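### 3.2 Laundry staging in the living area

The apartments in the Tistuvside sample have no separate laundry room. Washing machines stand in the bathroom or the kitchen, and clean or dirty fabric has to pass through the living area on its way to a closet, a drying rack or the machine. We use the term *staging* for any period in which a container of laundry stands in a place that is neither its storage location nor the location of the next washing or folding step. Staging was coded from diaries and from photographs of the rooms, following the scheme first set out by Karpenko in the Pleno pilot and revised for the present study.

The data set holds 2,398 coded entries from 26 households. Of these, 378 entries concern a laundry basket set down on the living room floor. Baskets placed on a chair, a table or a bed were coded separately and are treated in Section 3.4. Entries in which the diary mentioned laundry but gave no location were dropped before analysis.

Floor staging was concentrated near the sofa. Participants described the strip of floor in front of the seat cushions as the place where a basket could be put down while something else was done first, such as answering the door or clearing the seat for folding. The coding scheme records three properties of each floor entry: the nearest large piece of furniture, the state of the fabric (folded, partly folded or unfolded), and whether colors were mixed. Figure 2 gives a typical view of the kind of material that was coded.
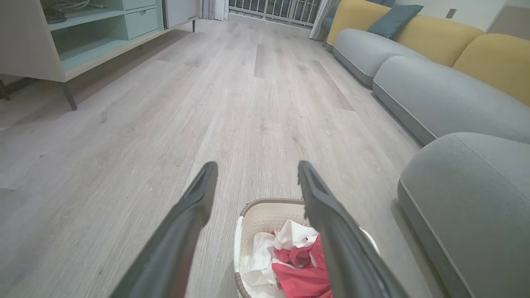
**Figure 2.** Laundry basket on a wood-grain laminate floor beside a gray sofa. Coded as: nearest furniture, sofa; fabric unfolded; colors mixed (white and red).

The entry in Figure 2 was coded as unfolded on the basis of the crumpled pile as a whole. The red garment is loosely folded over, but the scheme requires that a garment have at least two deliberate folds with aligned edges before it counts as folded, and this was not met. The mixed-color code refers only to what can be seen at the top of the basket. It makes no claim about the items underneath, or about whether the load was on its way to or from the machine. Direction of travel was taken from the diary alone, and where the diary was silent the field was left blank.

Basket type was recorded but did not enter the main model. Rigid baskets with perforated walls and soft fabric hampers were both common, and most households owned more than one container. In the interviews, rigid baskets were preferred for carrying, while soft hampers tended to stay in the bedroom. A rim of a different color or texture was noted in the free-text field, as it helped the coders match the same basket across entries from one household.

Seating condition was coded next to the basket itself. A sofa was marked *clear* when the seat cushions carried no objects other than back cushions and throw pillows, and *occupied* otherwise. Pillows were excluded because they were present in nearly every living room in the sample and were usually moved aside without comment when folding began. In the Haugland building, where living rooms are long and narrow, the sofa stands against the long wall and the floor in front of it also serves as the main walking route. Participants there reported moving a staged basket more often than those in the Indar building, where the rooms are closer to square.

Two coders worked independently on all floor entries. Disagreements were mostly over the partly folded category and were settled by discussion. A short re-coding exercise in July led to one change in the rules - a single garment draped over the rim of a basket is now treated as part of the pile and is no longer entered as a separate item. Earlier entries were updated to match, and all results below use the updated codes.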